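# Wrist tag drops out when the hand goes inside the washer drum

**Natanael Fagundes**

I'm in a student robotics club and we're doing a laundry project this term. One person wears the head camera, holds the gripper in the left hand and has a glove and a tag cube on the right wrist. We record the person handling clothes at the washer and then use the recordings to train our arm, which we call Gundura.

Tracking is fine for most of a take. The tag on the gripper almost never drops. The cube on the right wrist is the problem. As soon as the glove goes into the drum we get gaps, and when the track comes back the wrist position sometimes jumps to a place it can't be. We went through 46 takes and 8 of them are bad enough that I don't want to train on them.

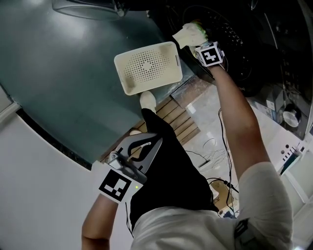 ## What I've tried so far

- Turning the exposure up. This helped inside the drum and made the floor too bright. The floor is glossy tile and the ceiling light shines in it.
- Moving the cube further up the forearm. It stayed in view longer, but then the hand position was a guess.
- Printing the tags again on matte paper. No change that I could see.

The drum is black and the cube is white, so I assumed contrast would be good. Is this a lighting problem or a tag problem? We have a demo in March and I would like to record again only once.

---

**Maiara Dantas**

It could be both, but check the tags first. Three things.

1. Look at the white border around each tag on the cube. The detector needs some blank space outside the black square. If the cube is trimmed tight, the white border is all you have, and against a black drum the edge of the cube can get picked up as the edge of the tag. Leave a wider border even if that makes the tag itself smaller.

2. Lock the exposure. If it's on auto, the camera will brighten the picture when the dark drum fills it, and the white parts of the cube wash out. Set it by hand with the glove inside the drum and put up with the bright floor. You don't need detail on the floor.

3. The jumps are a separate issue. When only one face of the cube is seen, and seen small, there are two poses that fit nearly as well and the solver can pick the wrong one. Solve for the whole cube using every face you can see. If only one face is visible, keep the answer that is closest to the last good one. Throw out anything that moves faster than an arm can.

For short gaps, up to 6 frames, we fill in between the good poses and keep the take. Longer than that, we cut the take there.

---

**Washington Frota**

Just get a better camera. We changed ours and had no more trouble.

---

**Solange Guimarães**

Maiara's second point fixed most of this for our class. I'd add a small lamp clamped to a stand and pointed into the drum from the side, so the person's head doesn't block it. Keep it off the camera's line of sight or you'll get glare from the metal.

Also tape your cables down along the wall before you record again. Someone in our group caught a foot in one during a take and pulled the recorder off the shelf.

---

**Natanael Fagundes**

Locked the exposure and reprinted the cube with a wider border. One test session so far and the gaps are shorter. The jumps are still there, so I'm working on the whole-cube solve next. I'll try the lamp when the room is free.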